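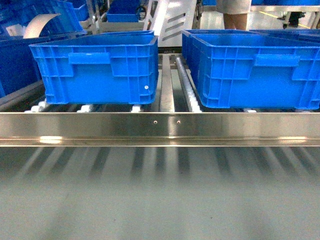
Stistix: weekly demand records for slow-moving spare parts

Stistix is a table of weekly demand for 2,466 spare parts held at the Drokmont parts depot. It covers 132 consecutive weeks. It was assembled for testing forecasts on intermittent demand, where most weeks are zero and the nonzero weeks vary a lot in size.

Maintainer: Ott Siliņa
Current version: 1.3
Format: CSV, UTF-8, comma separated, header row present
Missing values: empty field, never 0 or -1

Contents

demand.csv
One row per part per week, including weeks with no demand.

parts.csv
One row per part. Static attributes only.

receipts.csv
One row per supplier delivery line. Coverage starts in week 9; earlier receipts were kept on paper and have not been entered.

splits.csv
Part identifiers with the recommended train and test windows.

Fields in demand.csv

part_id: string, six characters, leading zeros significant. Spreadsheet programs will strip them on import unless the column is set to text.
week: integer, starting at 1. Weeks run Monday through Sunday. Calendar dates were removed before release.
qty: units requested, before any stock check. A request that could not be filled still counts here in full.
qty_shipped: units that left the depot against requests made in that week. Late shipments are booked to the request week.
n_orders: number of order lines that make up qty.

Fields in parts.csv

part_id: as above.
family: one of seals, bearings, fasteners, filters, electrical, other.
pack_size: smallest quantity the supplier will ship.
unit: each, meter, or kilogram. Do not sum qty across units.
supplier: anonymized code, S01 through S27, except as noted under Known problems.
lead_weeks: quoted lead time. Compare with receipts.csv before relying on it.

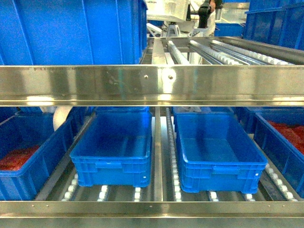
Parts sold by weight need some care. Their qty values are rounded to the nearest 0.1 kg, and a request under 0.05 kg is recorded as 0.1 so that it does not disappear from the zero count. There are few of these, and nearly all fall in the fasteners family. The rounding is applied per order line, before lines are summed to the week.

How the records were made

Order lines were exported from the depot's stock system and grouped by part and week. Canceled lines were dropped if the cancellation came in the same week as the request. Lines canceled later were kept, on the view that a planner would have seen them as real demand at the time.

Superseded part numbers were merged into the newest number when the replacement was a direct fit. Where one old part was replaced by a kit, the series were left separate and the old one simply ends. These show up as a long run of zeros and are flagged in splits.csv with end_of_life = 1.

No outliers were removed. Several bearings have a single very large week, which corresponds to a planned overhaul at a customer.

Recommended evaluation

Hold out the last 12 weeks. Fit on everything before that and report results by family as well as overall, because seals make up a large share of the parts and will hide poor results elsewhere.

Percentage errors are undefined for most rows. Use mean absolute scaled error, or run the stock simulation in Fillum, which takes a forecast file and returns the fill rate and average stock for a given service target. Fillum version 0.8 or later is required; older versions ignore pack_size and report stock levels that are too low.

Baselines included in the scripts folder: all-zero forecast, twelve-week moving average, Croston, and Syntetos-Boylan. The all-zero forecast wins on mean absolute error for many parts and should not be taken as a useful result.

Known problems

Supplier Khổng appears by name in a small number of receipts.csv rows, with its consent, and as S14 everywhere else. Some tools that do not read UTF-8 will break on these rows.

Week 61 has low demand in every family because of a stock count. It is real and was left in.

lead_weeks was last reviewed before week 40 for the electrical family. 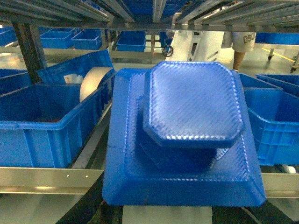 Drokmont, June

Version 1.3 corrects the unit field for hoses that were listed as each but sold by the meter. The affected qty values have been converted. Results for the "other" family from version 1.2 should be rerun; the remaining families are unchanged.

The receipts file now has a line_no column, so split deliveries can be told apart from duplicates. Please send corrections to the maintainer with the part_id, the week, and the value you expected.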